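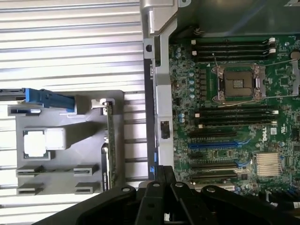
Distimby is a parts inventory program for dealership parts departments that sell over the counter and online from the same stock. We ran version 3 at the Tondon store from February on, replacing a spreadsheet and the Cevar web catalog. The program installs on a local desktop and does not need a dedicated server. An ordinary Dell, the sort with a green motherboard and a blue latch on a gray plastic bracket, is the class of machine it was written for. Setup took four hours, most of it spent on the import.

Print | E-mail this page

The import accepted 3229 part numbers and rejected 22. All of the rejects were superseded numbers with a trailing letter, which Distimby reads as a duplicate. They had to be keyed by hand. The error log lists the row but not the reason.

Counter lookup is fast. A search by part number returns bin, quantity on hand, and open online orders on one screen. Search by description is weaker: "brake pad front" and "front brake pad" give different results. Bontu Ejigu at the back counter gave up on it and searches by number only.
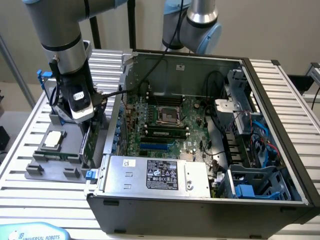 Desktop tower on its side with the panel off. Two memory modules are installed.

Stock sync with the web store runs every three minutes and cannot be set shorter. We oversold four items in the first month, all of them wiper blades. The Beyene add-on is said to hold stock at the moment of checkout, but it is priced separately and we did not test it.

Returns are handled well. A core return stays open until the deposit is credited, and the report can be sorted by vendor. Label printing works with plain thermal stock. Barcode labels for small bins come out too wide at the default setting; change the margin before printing a full roll.

Recommended for a single store. Wait on it if you share stock between locations.

Gemechu Adugna

22 shares | 4 comments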